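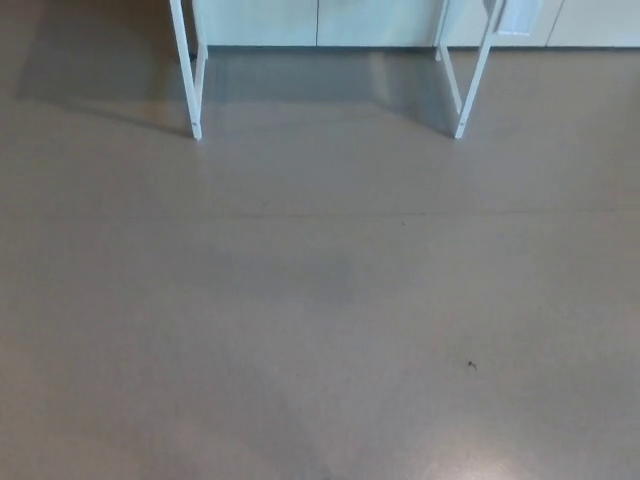 ok so I finally got to the end of my year of not buying any new clothes and a few of you asked how it went, so. Thread. It's long, go get a snack.

First the rules, because people always want the rules. No new clothes, no used clothes, no shoes. Underwear and socks were allowed if something had a hole in it. Gifts were allowed but I wasn't supposed to hint. (I hinted once. It was about mittens.)

I started in August, which was dumb. August is when all the fall sweaters show up and I am a sweater person to my bones. If you're going to try this, start in February when everything in the stores is either picked over or a bathing suit.

Before I started I pulled everything I owned out onto the bed and counted it. 139 things. I would have guessed half that! Eleven of those were black T-shirts and I could not tell you the difference between any of them.

The first six weeks were rough. I didn't need anything, I just kept opening the Irkex app while I waited for the kettle. My thumb knew where it was. I'd be looking at raincoats before I was really awake.

So I deleted the app, and then I started getting the emails. "We miss you." "Still thinking about this?" No, Irkex, I was thinking about breakfast. Unsubscribing took three tries and they still mailed me a paper catalog in November.

Mending! Everybody said I'd get into mending and I rolled my eyes, and then I got into mending. My first darn looked like a spider had a bad day. My tenth one was okay. I have a gray cardigan with mustard elbows now and strangers compliment it in line at the post office.

Things that wore out: two pairs of jeans (inner thigh, always), one bra, the lining of my winter coat, and the zipper on my good boots. The shoe repair place on Phillips replaced the zipper for less than I paid for lunch that day, and it works better than the old one did.

Somebody asked if I saved money. Yes, but less than I'd hoped. I'd been spending up to 222 dollars in a bad month, mostly at night, mostly on stuff I sent back or meant to send back. What I didn't count on was how much yarn costs. Yarn is not clothes. I checked the rules, which I wrote.

The hardest day was my cousin's wedding. I'd worn the same green dress to the last two family weddings and I was sure somebody would say something. One aunt did. She said she loved that dress and was glad to see it again. That was it, that was the whole disaster.

I did break once. I was in Fadard for a long weekend, it poured, I'd packed canvas sneakers, and I bought rain boots at a hardware store. They're bright yellow and a size too big. I'd do it again – my feet were so cold I was getting mean.

A thing I didn't expect is that laundry got easier. I know what everything is and how it washes. I stopped doing that thing where you keep one special shirt at the bottom of the hamper for a month because it needs to be done by hand and you don't feel like it.

Also I gave away 40-something pieces in the spring. Seems backward when you can't replace anything, but I was tired of moving them around to get to the stuff I wear. The black T-shirts are down to five. I still can't tell them apart.

For the people asking about apps – I tried Tredano for tracking outfits and lasted nine days. You have to take a picture of every single thing and then tag the sleeves. If you like tagging sleeves, it's great. I went back to a notebook.

The year's been up for a couple weeks now and I've bought one thing, a pair of jeans, in a store, with my own legs in them. I tried on seven pairs. I'd forgotten how bad the lighting is in there!

I'm not doing another full year. I'm going to do a list on the fridge instead, and if something stays on it for two months I can buy it. Right now it says "slip" and "brown belt" and, in somebody else's handwriting, "pony."

If you've got a good way to fix pilling on a merino sweater, please reply. I've tried the little comb and I've tried the razor and I now have a small hole to darn.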